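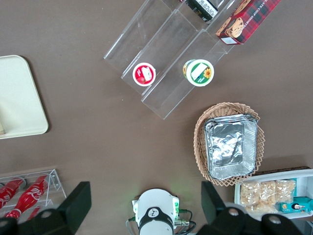
The display table, with the stepped stand, the tray and the wicker basket.

NOTICE TO RESIDENTS OF GARVILLE HOUSE
Concerning the Table in the East Corridor

The Office of Provisions wishes to remind all residents that the articles on the display table are held under Rule 19 and may be looked at during the hours of daylight. They may not be eaten.

The arrangement was settled in October, following the merger of the Podby and Candon wings. Each wing had until then kept its own table and its own opinion of what belonged on it. Under the agreement, the cup with the red lid stands on the lowest step, on behalf of Podby. The cup with the sunflower on its lid stands on the step above, on behalf of Candon. The Office has received 194 letters on the difference in height and does not intend to answer them singly.

The chocolate chip shortbread, in its tartan box, belongs to neither wing. It was left to the House by the last tenant of Room 49, together with a written request that it be kept where people would pass it on their way to supper. The Office has honoured this request. It has not been able to establish whether the gift was kindly meant.

Residents have asked what the basket is for. The basket is for apologies. These should be written on plain paper, folded once and signed. The cream tray is reserved for replies, and residents are asked to leave no crumbs in it – the matter of the crumbs found last winter remains open.

A proposal to exchange the two cups for one day each year, on the feast kept by the Piątek bequest, was heard at the spring meeting and lost by five votes. It may be brought again. In the meantime the Office has noted that the red lid has been turned slightly towards the window on several mornings, and the sunflower slightly towards the red lid. No rule forbids this. The night porter has been instructed to leave them as they are found.

Issued by the Office of Provisions, 2023-05-23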